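Narnow Three Cubes
Two-arm tabletop demonstrations, release of December 15, 2019

Please read the section on known problems before you train anything. Most of the letters we got about the earlier release asked about things which were already written there.

What is in the set

Narnow Three Cubes is a collection of demonstrations made with two robot arms at one round table. Each arm has a parallel gripper. There are three cubes, two light blue and one pink. A person guides the arms for the whole episode and no part of the motion is scripted. The full set has 1,078 episodes. We keep 100 of them apart as a test split, and we ask you not to train on these.

The tasks are short. In every episode the operator gets one written instruction, for example "hold the pink cube with the right gripper" or "lift a blue cube with the left gripper and wait". The instruction is stored word for word as the operator read it, including our spelling mistakes. Kulap Boonyarit wrote the first list of instructions and Sombat Nilsuwan added the harder ones in February, so the style changes in the middle of the list.
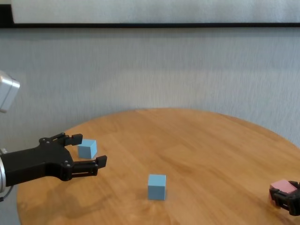

Chest view. The right gripper holds the pink cube; the left gripper is open beside a blue one.

Views

There are three kinds of view in the set: head, chest and wrist. The head view is the best one for deciding where the cubes are on the table. The chest view is lower and it loses a part of the right gripper when this arm stays near the table edge. We decided to keep such episodes, as a policy should learn to work with a partly hidden hand.

The wrist view moves with the arm. It shows the fingers from close by, and it is the most useful view for the last part of a grasp. It is also the most difficult one. The near cube can be hidden behind a finger pad, and the floor can take a large part of the picture. If you crop the wrist view to a square in the centre, check first what you throw away. In our own tests Wenjie Dong cropped it in this way and the two blue cubes were lost from many samples. 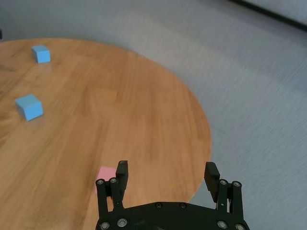

Wrist view, gripper open. The pink cube is partly behind the left finger, the blue cubes are far to the upper left.

How an episode is recorded

The operator places the cubes by hand before the start, using a random card. The card gives only a region of the table and no angle, so the rotation of a cube is free. Recording begins when the operator presses the pedal and stops when the pedal is pressed again. We cut nothing from the beginning or the end. For this reason you will find episodes with a long wait at the start, and you may want to trim them.

An episode is marked "done", "failed" or "unclear". The operator gives the mark first, and a second person checks it later without seeing the first mark. Where the two did not agree, we wrote "unclear". There are 35 such episodes. Failed episodes are part of the release - some groups asked us to remove them, but we find them useful for training a success detector.

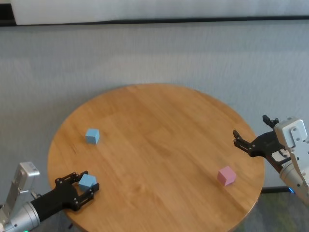 Manipulation Data Team, Phuthong Robotics Laboratory

Left and right in the labels always mean the arms as seen in the head view. A left gripper with a blue cube between its fingers is labelled "left: closed, blue", and a right gripper which is open and empty is "right: open, none". The label does not say which of the two blue cubes is held. We tried to give them numbers, but after a few moves the annotators could not tell them apart any more, and we gave up this field.

Files

episodes/ - one folder for each episode, with the three views and the joint positions
labels/ - gripper state and held colour, one text file for each episode
instructions.txt - all instructions with their numbers
splits/ - train and test lists
tools/ - the Braro reader and a small script to play an episode

The reader needs a machine with enough memory for a whole episode. If you have less, use the option --chunk 2,000 without the comma. It is slower but gives the same result.

Known problems

The wood grain of the table is strong. A small model can learn to find position from the grain, and then it fails on a plain table. Marietjie Moodley saw this when she moved a trained policy to the Venitz bench.

Wrist pictures taken during fast motion are blurred. We did not filter them.

The set has only one table and two cube colours. Please do not report results on it as general grasping.

In a few folders the instruction number is missing. The list is in splits/missing.txt, and we will fill it when we have found the paper cards.

Contact

Questions on labels go to Napaporn Nakpan, questions on the reader to Wenjie Dong. Please write the episode number in the subject line.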